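### 3.2 Signs That Ask Nicely

Paper signs are cheap, which explains most of their career in office buildings.

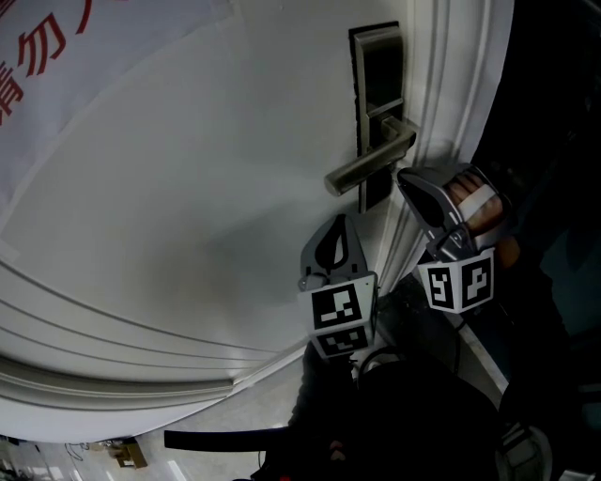 **Figure 4.** Paper sign taped to a white door with an electronic lock. The legible red characters, 请勿, mean "please do not."

Over 30 weeks we logged 1,190 notices at the Harnport and Gilmartin sites and sorted them by tone. Polite prohibitions made up the largest group. They were also the longest lived: 8 of them referred to events already over when our survey began, among them a paint job and a visit from a former director. Sarantis (personal communication) holds that a polite sign ages into decoration, and that people then walk past it with a clear conscience. Our interviews lean his way. Of 97 staff members asked to recall the wording of the notice nearest their desk, most offered a wording of their own, usually ruder. Handwritten additions are treated in Section 3.3.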